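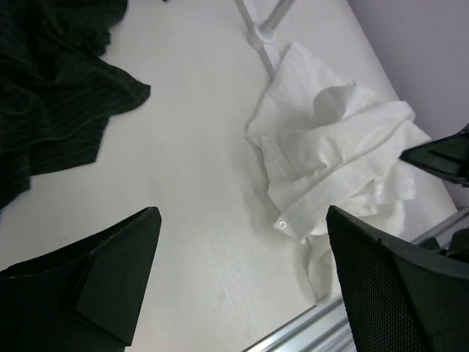 A green striped cloth, probably a shirt, and a white shirt on a white tabletop.

I caught Laurinda Bastos at the Zudinside dock just after she'd rinsed the last of the tanks, and she talked to me with her feet in the water the whole time (I was jealous, I had shoes on). She runs the kayak and snorkel weeks out of Pretine, and I'd wanted to ask her about October for ages.

"People think we close," she said. "We don't! October is when I take my own sister out."

The groups stay small, 8 guests at most with 2 guides, and everybody sleeps at the Rocha guesthouse up the hill. I asked what a normal day looks like and she laughed at me. "Breakfast at six, grumbling till seven, then we paddle." The long crossing to Himunel takes almost four hours if the wind is kind, and lunch is grilled fish on the beach.

I'm a nervous swimmer, so I asked about that too. She said Rosário Baptista takes the beginners into the shallow cove first, and you can stay there all week if you like it. "One man did. He came back the next year and did it again."

The week costs 901 euros with the boat transfer, or 407 if you just want the long weekend. Bring a hat that ties on, she told me, and a book for the afternoons when the wind gets up. Then somebody yelled for her from the boat shed and off she went, still barefoot.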